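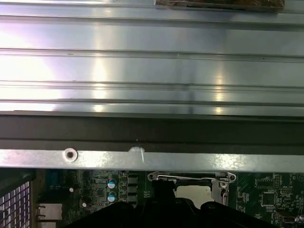
The motherboard, the processor socket and, in black, the gripper.

How a robot arm holds a computer chip

Govport is a shared workshop. One of the builds on its benches is a robot arm called Fadix, which is being taught to handle the parts of a desktop computer. This page explains the hard bits of that job. Words you may not know are explained at the end.

The processor

A processor is the part of a computer that carries out instructions. It is a flat square, small enough to sit on your palm. The top is a metal lid, called a heat spreader. The lid carries heat away from the silicon underneath. The edge you can see around the lid is the substrate, a thin board that the silicon is fixed to.

The processor sits in a socket on the motherboard. A metal frame holds it down and a lever locks the frame. When a socket has no processor in it, a cover plate can be fitted to keep dust and fingers off the contacts. The contacts are very fine. If one is bent, the computer may not start.

So the robot has three rules:

Touch the processor by its edges only.
Keep it level when it goes into the socket.
Never push.

The gripper

A gripper is the hand of a robot. The one on Fadix has two fingers. Each finger is made of black links, which are stiff pieces joined by screws and pivots. When the motor turns, the links move and the fingers close towards each other.

A person picking up a coin can feel when it starts to slip. Fadix has no skin. It has a motor, and the motor uses more current when it has to push harder. The controller — a small computer separate from the arm — reads that current 100 times every second. When the number rises past a limit, the fingers stop closing.

The limit is the difficult part. Set it too low and the chip drops. Set it too high and the substrate bends. Onyekachi Tamuno, who wrote the program, began with a square of stiff card. After the card came a broken processor. The first limit was far too high and the card folded in half.

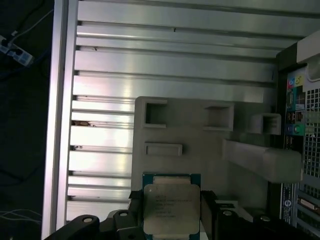

Omolara Isah asked why the build doesn't use a suction cup. The lid is flat, so a cup would stick to it, and then no finger would need to go near the edges at all.

It is a fair question. Many factory machines do use suction for chips. A suction cup needs a pump and a hose, and the hose has to follow the arm everywhere it goes. It also holds from above, so the chip can be laid flat but is awkward to stand on its side. Two fingers can hold a chip upright by its left and right edges. They can pick up other things as well, such as a cable or a memory module, without a change of tool.

Knowing where things are

A computer case is a crowded place. There are metal rails, plastic shrouds that guide air, and rows of ports at the back. The robot must reach past these without knocking them.

Fadix has a small camera at the wrist, just behind the fingers. The camera moves with the gripper, so the robot always sees its own fingers and whatever lies ahead of them. There are two problems with this view.

The first is that the fingers block part of it. The closer they get to the chip, the less of the motherboard can be seen.

The second is glare. Bare metal reflects the lights, and a bright patch in a picture has no detail in it. Ridged metal is worse than flat metal, as every ridge makes its own bright line. The program can mistake one of those lines for the edge of a part. Turning off the lamp nearest the bench helped a little.

Moving slowly

For most of its journey the arm moves at normal speed. For the last 5 centimetres it slows down and checks the camera before each small step. A full trip from the tray to the socket takes almost 400 steps.
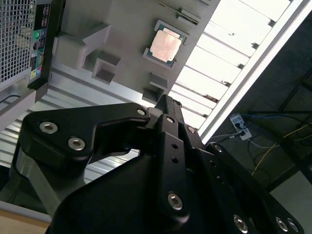
Nii Korletey would rather the case lay flat on the bench for every run, so that down for the arm and down for the socket are the same direction. With a tilted case, Nii says, the program has one more angle to get wrong.

The angle can be measured. The arm finds three corners of the motherboard, works out the slope, and tilts the gripper to match. Flat is easier, and it is the better choice for a first attempt at home.

Words used on this page

Controller: the computer that tells the motors what to do.
Current: the flow of electricity through a wire.
Link: a stiff part between two joints.
Motherboard: the large circuit board that the other parts plug into.
Pivot: the point a link turns around.
Shroud: a cover that guides air.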